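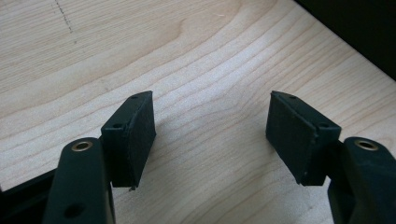 Light wood shows its grain best when the finish is kept thin.

Looking After a Wooden Tabletop: Everything I Have Learned So Far

March 24, 2025

I get more mail about tables than about anything else on this page, which surprised me at first, because I thought it would be stain removal or squeaky hinges. But a table is the one piece of furniture that everybody in the house touches every single day, and when it starts looking tired the whole room seems to go along with it. So I have gathered up my table tips in one place, old ones and new ones together, and I hope you will forgive me for going on a bit. Get yourself a cup of coffee (and a coaster, please!).

First, find out what finish you have

Before you put anything at all on your table, you want to know what is already on it. Turn over to the underside, or pick a spot along the back edge, and put down one drop of water. If it sits there in a round bead for a good ten minutes, you most likely have a varnish or some other hard coating. If it soaks in and leaves a dark spot, you have oil, wax, or nothing much at all. The dark spot will dry, so don't panic. I did panic the first time and went after it with a hair dryer, and that was a mistake I will come back to.

A hard coating wants very little from you. A damp cloth, a dry cloth after it, and that's your whole job. Oiling a varnished table does no good, because the oil can't get in, and you end up with a sticky film that collects every crumb and bit of lint in the county. I have cleaned that film off two tables for relatives who had been oiling faithfully for years. Warm water with a squirt of dish soap, wrung nearly dry, and a lot of patience. It does come off.

Everyday wiping

Wipe with the grain. It sounds fussy but you will get into the habit, and the crumbs that live in the little low places come out much better that way. Use a cloth that is damp and no more than damp. If you can squeeze a drop out of it, it is too wet.

I keep a stack of old cotton T-shirts cut into squares in the drawer under the sink. Microfiber is fine too, but wash it without fabric softener or it will smear. Paper towels I save for spills.

Please skip the vinegar on oiled or waxed wood. I know, I know, vinegar is in every cleaning tip ever written, and I use it on my own windows and in my kettle. On a waxed table it dulls the shine over time, and then you are stuck waxing again sooner than you wanted to.

White rings and cloudy patches

White rings are moisture trapped in the finish, and they are the easiest thing on this list to fix. Try the gentlest thing first. Leave it alone overnight. A good many of them fade on their own by breakfast.

If it is still there, lay a dry cotton cloth over the ring and press with an iron on the lowest setting, no steam, for just a few seconds at a time. Lift and look. Lift and look. You can always go back for another few seconds but you can't take them away. My second choice is a dab of plain mayonnaise left on for an hour and wiped off, which my grandmother swore by and which makes the dining room smell like a picnic.

Now, the hair dryer. It can work on a white ring if you keep it moving and keep it on low. On high, held still, it will soften the finish and leave you with a wrinkled spot the size of a saucer. Mine is under the fruit bowl.

Black rings are another matter. Those have gone through to the wood itself, usually from a wet flowerpot or something made of iron, and no amount of mayonnaise will help. You will have to sand, or bleach with oxalic acid, and for that I would read the label three times and wear gloves and work outdoors.

Sanding out a tired surface

If the table has an oil finish and it has gone gray and rough, a light sanding will bring it back beautifully. Start with 120 grit if it is really bad, 180 if it isn't, and finish at 220. Wrap the paper around a block of scrap wood or a cork block so that your fingers don't dig little valleys. Go with the grain, long strokes, and let the paper do the work.

Check whether your table is solid wood or veneer before you begin! Look at the end of the board. If the grain lines you see on top carry on over the edge and down, you have solid wood. If there is a thin line and then something different underneath, it's veneer, and you should stay with 220 by hand and stop early. I went through the veneer on a sweet little side table from the flea market in Skevville, and it now wears a runner year round.

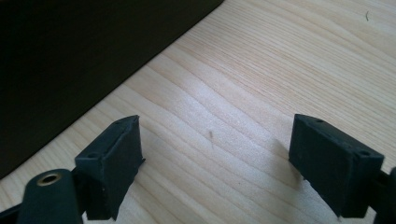 When you are done, vacuum the whole thing with the soft brush, wipe it with a barely damp cloth, and let it dry. The damp cloth will raise the fibers a bit and the wood will feel fuzzy. That's normal. One more quick pass with 220 and it will feel like the inside of a teacup. If you skip this step the first coat of oil will raise the fuzz for you, and then it's stuck that way until you sand again.

Oiling

I use Korus table oil, which I buy in the 500 ml can at the hardware store. One can does my kitchen table with plenty left over for the cutting boards. Any oil sold for indoor furniture will do, so don't go out of your way for mine. Do check that it says it is safe for food once it has cured, if you are the kind of family that sets toast directly on the table. (We are.)

Pour a small puddle in the middle and spread it out with a cloth. Thin, thin, thin. Let it sit for 30 minutes and then wipe off everything that hasn't gone in, and I mean everything. Use a clean cloth and rub until it comes away nearly dry. The sticky tables people write to me about are nearly always tables where the extra was left on in the hope that it would soak in later. It won't.

Wait overnight and do it again. Two coats for a table that has been looked after, three or four for one that has been sanded bare. Keep hot dishes and wet glasses off it for a week if your household can stand it.

Very important, and I put this in every time I mention oil: the used rags can heat up and catch fire all by themselves. Spread them flat outdoors until they are dry and stiff, or drop them in a bucket of water. Never wad them up and toss them in the trash can.

Pale woods and the yellowing problem

Linseed oil turns light wood yellow, and it keeps on doing it for years. If you love your table for being pale, look for an oil with a little white pigment in it, or use a water-based finish. I tried the Harora white oil on some birch shelves and was very pleased with it, though you do have to stir it well or the last bit in the can comes out chalky.

Sunlight changes pale wood too. Move the placemats and the fruit bowl around now and then, or you will have a lovely light circle to remember them by.

Dents, scratches and sticky things

A small dent in bare or oiled wood will often rise again with steam. Lay a wet cloth over it, touch it with the tip of a hot iron, and wait for the hiss. The fibers swell back up. It won't work on a gouge, where the wood has been torn away.

For fine scratches, rub a walnut half along them and then buff with your thumb. It works best on darker wood. On a light table I use a little clear paste wax.

Candle wax should be chilled with an ice cube in a plastic bag, then lifted with an old plastic card. Sticker glue comes off with a bit of cooking oil and some time.

When to do it all

I do my big oiling in September, when the windows can still be open but the humidity has gone down. In the winter I only wipe, and I put a pan of water near the radiator so the air doesn't get so dry that the boards shrink apart.

Readers have asked about the wobble in the Dvorak folding table, the one with the crossed legs. Tighten the two bolts under the top first, and if that doesn't help, glue a circle of felt to the short leg. I will write up the proper repair once I have taken mine apart.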